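Desk Files and Paper Piles: Your Questions, My Answers

I've been writing about paper clutter from my little corner of Ororstead for a good while now, and the same questions keep landing in my inbox. So I put them all on one page. It gets updated when I remember to update it (last big tidy-up was in May), and if your question isn't on it, the contact form is at the bottom of the site.

Most of what follows is about upright organizers, the kind with slots you drop things into, and about what to do with magazines. I have a lot of feelings about magazines. 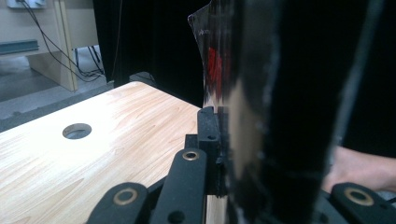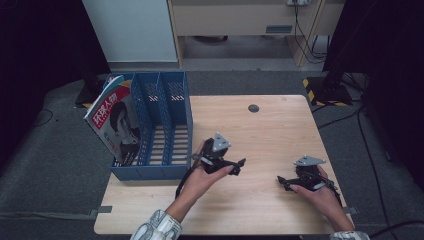
Same pale wood table both times, with the blue three-slot organizer and a magazine in the second one.

Why do you always go for upright files and not trays?

Trays turn into piles! I had a stack of letter trays for years and I could tell you exactly what was on top of each one and nothing about what was underneath. When paper stands up you can flip through it with one finger. You also notice when a slot is getting fat, and that's your cue to clear it out.

Three compartments doesn't sound like much. Is it enough?

For one person at one desk, I think so. Mine go: things to do, things to read, things to file. If you run a business from home you may want a second unit, but please try living with one for a couple of weeks first. Every extra slot is one more place to lose the water bill.

I know a few of you label by family member. That works great too, as long as each person empties their own. In my house they did not.

Plastic or metal?

I've used both and I lean plastic for a table that gets moved around or wiped down a lot. It's light, it doesn't scratch the wood, and you can rinse it in the sink. Metal mesh feels sturdier with heavy catalogs in it. The Plulteo one I had was metal and it never tipped over, but it left a gray mark on my desk that I'm still annoyed about.

What's the point of the grid holes in the sides?

Mostly they keep it light, as far as I can tell, and you can sort of see what's inside. I use them for hooking binder clips. Dust does collect in them — an old toothbrush and soapy water gets it out in no time. Same for the slatted bottoms.

My magazines flop over in the slot. Help?

This is the question I get most! A single thin magazine will nearly always slump because there's nothing holding it up. A few fixes I've tried:

Put a piece of stiff cardboard behind it. The back of a used-up legal pad is perfect.

Group the floppy ones together so they fill the slot.

Stand them spine down if your slot is deep, spine out if it's shallow.

Or lean it against the outside of the organizer for a day or two while you're reading it. I do this all the time with whatever issue I'm halfway through. The rule is that only one gets to live out there.

How many magazines do you keep?

Nineteen right now. I used to own a closet full, and I'm not going to tell you how much I hauled to recycling. These days I keep an issue if I'd look for it again, and I tear out the pages I want from the rest. Foreign-language ones I'm softer about, especially when the cover is a good one. A big bold title on white is hard for me to throw away even when I can't read a word of it.

Do I need a desk with a cord hole in it?

Need, no. But I like them a lot. If you've got a round hole near the back of your table, run your lamp cord and charger through it before you decide where the organizer goes, and then don't park the organizer on top of it. I did that. I had to unload everything to plug in a phone.

You can buy a cap for the hole if pens keep rolling in. Measure across the hole first, because they come in more sizes than you'd think. The shop on Bautista lets you bring them back, which I have done two times.

Where should the organizer sit on the table?

Left side if you're right-handed, right side if you're left-handed, with the open front facing your chair. That leaves your writing hand plenty of elbow room. Keep the middle of the table for the thing you're working on. And leave a bit of space beside the organizer so you can pull a folder out without knocking your mug (ask me how I know).

How often do you clean it out?

Every evening I glance at the to-do slot, that's maybe 180 seconds. The reading slot gets gone through once a month or so. The filing slot... less often than it should.

Is the Distulard organizer worth the money?

I borrowed one and it's nice! The dividers slide, so you can make one fat slot and two skinny ones. But I wouldn't pay full price when a basic plastic one holds the same paper. If you find one at a yard sale, grab it.

Do you take requests for new questions?

Yes please. Keep it under 2000 characters or the form eats it, and tell me what kind of paper you're drowning in. Kids' artwork is coming next, I promise, I've had so many messages about kids' artwork.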